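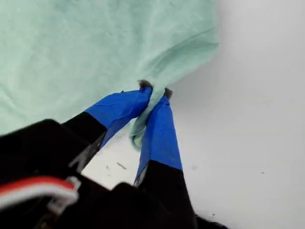 Fevus parallel gripper with a fold of thin mint-green cloth between the fingertip pads

Fevus Two-Finger Gripper for Cloth and Laundry Work
From the Emau bench tools range
Page updated Sunday, February 11, 2018

Can a machine do the laundry yet? We get that question more than any other, and our answer is: parts of it, and the parts are getting really good! Fevus is our gripper for people who want to work on those parts themselves, at home, in a school shop or next to a real folding table.

Cloth is hard. A mug has a handle and it stays the shape it was when you looked away. A pillowcase doesn't. Pick it up by the middle and you get a twisted rope with a tail hanging out of the bottom, and now your software has to work out where the corners went. People do this without thinking (give it a shake, slide a thumb down the hem) and we love watching a two-finger gripper try to get there with so much less to go on.

What it does well today

Pinching a fold and lifting it. Dragging a towel flat across a table. Moving single pieces from a pile to a bin, as long as you don't mind which end comes up first. On our own bench we ran 100 pick-and-drop cycles with a cotton hand towel and it completed 99. The miss was a double fold that slipped out sideways.

What it doesn't do yet

Fitted sheets, no. Socks, it will pick them up all day, but pairing is up to your camera and your code. Turning a sleeve right side out is still a job for hands, and so are buttons. Very thin fabric lying dead flat can also be a pain, so push up a small ridge first and pinch that. Folding a shirt can be done with two arms and plenty of patience, though you'll have your own stack finished long before.

On the shop floor the picture is brighter. Feeding wipes or cut pieces from a loose stack to the next station is dull work with the same motion over and over, and that suits a gripper nicely.

Fingertips and pads

The pads do most of the work with fabric, so plan on trying a few. Soft, slightly fuzzy material holds thin cloth well for us. Smooth rubber is better on canvas and denim. Pads are a wear part: look them over every 100 hours and swap both sides together, even if only one looks tired. Lint builds up too, and a strip of tape lifts it off.

Controller

Fevus runs from the Trulance controller board, sold separately. You can set opening width, closing speed and holding force, and save your settings by fabric. Start low on force! Most people begin far too high and end up with creases.

Wiring

Leave some slack in the cable at the wrist and check it through the whole range of motion before you run anything at speed.

Service life

Drive screw rated for 3000 hours between services. Regreasing takes an ordinary hex key and a clean rag.

Works with

Trulance controller, all versions
Ogbonna bench arm, with the flat adapter plate
Other arms, with a plate you drill yourself (drawing on request)

In the box

Gripper body, two fingers, spare pads, mounting screws, printed setup sheet. Adapter plate not included.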